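Two finger pads, one hand-held gripper: an interview with Baltasar Herrera

Oct 27, 2020

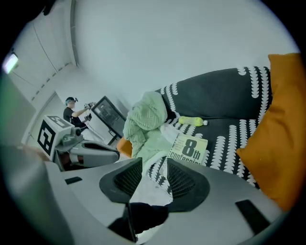
Why compare pads at all?

Herrera runs gripper trials at Willier, where the hand-held unit has been in use since the spring. His current comparison sets a wedge-shaped finger with a mesh-textured face against the smooth finger supplied by Cikel. "The body stays the same and so does the camera," he says. "We change the fingers and repeat the list."

The list has 151 grasps per finger set, mostly household items on soft furniture: paperbacks, bottles, cushions, knitted blankets. A couch is harder than a table, in his view. "The surface gives way under the fingertips. With a thin book you push down before you get under the cover, and the pad has to hold at a poor angle."

What the mesh changed

On paperbacks the mesh pads needed less closing force. On knitwear the result was mixed – the texture held well but sometimes kept hold of a loop on release. Rutilio Esquivel, who maintains the fingers, inspects each pair after 50 grasps and replaces it at 3,000. "Wear starts at the tip," Esquivel says. "The rest of the face can look new."

The camera view

Herrera kept the wide lens despite its distortion. A narrower one from Vullaseck gave straighter edges but lost objects to either side of the fingers during the approach. "I can correct a curved wall in software. I can't recover a cushion that was never recorded."

The next round, in December, repeats the list with a softer backing behind the mesh.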